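Caring for a Glued Maple Board: Notes from My Workshop
By Sevim Çınar

I keep a large maple board for all kinds of small jobs. It is made from light strips glued side by side, and it can lie on top of any table.

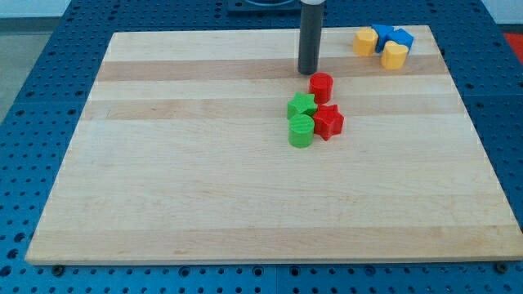 When I bought my first board in Warndale, I made many mistakes with it. I left it against a heater in the winter, and after 12 days it was bent like a roof tile. Now I am more careful, and the board I have today is still flat after 8 years.

Choosing the board

Look at the strips before you pay. They are never all the same color, and a darker strip between the pale ones is normal in maple. It does not mean the wood is weak. What I check is the glue lines. I pass my fingernail across them, and if the nail catches, I take another board. I also put the board on the floor of the shop and press the corners. The seller does not always like this.

Using it on a pegboard table

A table with holes is practical for clamps and pegs, but small parts fall in the holes or stand crooked. A board on top gives you a closed surface. Leave a border of the table free on all sides, so you can still reach the holes. If the board slides, put thin rubber matting under it, the kind for kitchen drawers.

I use mine also for toy blocks, when children's sets need cleaning or sorting. Short shapes like cylinders and stars stand well on flat wood. For printed plastic blocks with ribbed sides, take a soft toothbrush and warm water with a little dish soap. Brush along the ribs. Very hot water is bad for some plastics, they become soft and lose their shape. Dry the blocks on a towel before you put them on the wood.

Cleaning and oiling

Wipe the board with a cloth that is damp, never soaked, and wipe both faces even if you used only one. Stand it on its edge to dry, with air on both sides. For sticky spots I use a plastic scraper.

I oil it in September, before the heating starts. Sand lightly in the direction of the strips, remove the dust, then rub in food-safe mineral oil. Wait 40 minutes and wipe off what is left. The front edge and the two ends need oil too, the ends most of all, they drink it very fast. Let it rest for 16 hours before you put something on it.

If your board is already bent a little, lay it with the hollow side down on a flat table and leave it some days. With mine from Warndale it helped only half, so I cut it into shelves.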